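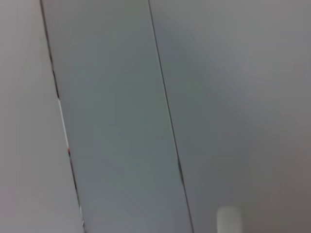
Wrist Camera and Gripper: Setup and Routine Care, Cell 2

Wadport Technical Center, Handling Laboratory
Issued 9/1/19. Prepared by Vikas Negi.

Scope

These instructions apply to the Lehner arm in Cell 2 and to the two-finger gripper and camera fitted at its wrist. They cover mounting the camera, setting its view, checking focus, and cleaning the fingers. They do not cover replacement of the wrist bearing or any work inside the control cabinet, for which a separate request must be filed with the Laboratory office.

Only staff who have completed the Cell 2 induction may carry out this work. Two persons must be present whenever the gate is open.

Before you begin

You will need:
The 3 mm hex key from the cell drawer
Lint-free cloths and the approved lens cleaner
A torque driver
The printed focus card
The Cell 2 service log

Close all running programs in the Mement control software. Move the arm to the service position, and wait until the status light shows that motion has ended. Press the emergency stop, turn the key switch to Off, and remove the key. The person doing the work keeps the key until the gate is closed again.

Air pressure to the gripper must be released at the valve on the rear post. The fingers may open a short distance when the pressure drops. Keep hands away from them until the gauge reads zero.

Mounting the camera

1. Check that the bracket face is clean. Remove any old thread compound with a dry cloth.

2. Place the camera on the bracket with the cable outlet toward the elbow of the arm.

3. Start both screws by hand. Tighten them evenly with the torque driver to the value printed on the bracket label.

4. Route the cable through the two clips on the wrist. Leave enough slack for a full turn of the last joint – a tight cable will pull the camera out of line within a few shifts.

5. Connect the cable and close the locking collar. The collar should not turn under light finger pressure.

Setting the view

Close the gate, reset the emergency stop, and start the Mement software in Manual mode. Limit the speed to 50 mm per second for the whole of this section.

Open the live view. A fingertip should show at the bottom of the picture, to the right of center, as a pale rounded shape. If it does not appear, or if it covers more of the view than the outline stored in the software, loosen the bracket screws by a quarter turn, adjust the tilt, and tighten them again. The safe condition described under "Before you begin" must be restored before anyone enters the cell.

Large plain surfaces are difficult for the camera to judge. Where a panel and its neighbors are all close to the same gray, the software depends on the dark seams between them to find the position of the arm. Bring the arm in until two seams are in view together. They may run at a slant; the software corrects for this, provided that both reach from the top to the bottom of the picture. Save the position under the name of the panel.

Checking focus

Fix the focus card to the panel with the two magnets and place the lens 100 mm from the card. The finest set of lines should be readable in the live view. Turn the focus ring in small steps and allow the picture to settle after each one.

With the card removed, look at the seams again. A slight softness along the edges is acceptable. A seam that appears doubled or smeared over part of its length should be checked a second time with the arm fully at rest. If the fault remains, clean the lens and repeat the check.

Set the exposure to 400 and leave automatic exposure switched off. The cell lights are to be on and the side blinds closed. Bright lines along the lip of a panel are permitted, but note their position in the log so that the next operator does not take them for damage.

Care of the fingers

Wipe the fingers at the end of each working day. Use a damp cloth only, as solvent will harden the tips. Inspect the rounded ends for cuts and flat spots, and change both tips together if either one is worn.

At every 3,000 cycles, remove the fingers, clean the slides, and apply one drop of Grumska light oil to each side. Open and close the gripper by hand until it moves freely. Afterward, repeat the view and focus checks in full.

Records

Enter the following in the service log: the work done, the cycle count, the names of both persons present, and any change to a saved position. Entries are made in ink. Faults that prevent the cell from running must be reported to the Laboratory office on the same day, and the red tag is to remain on the gate until the office removes it.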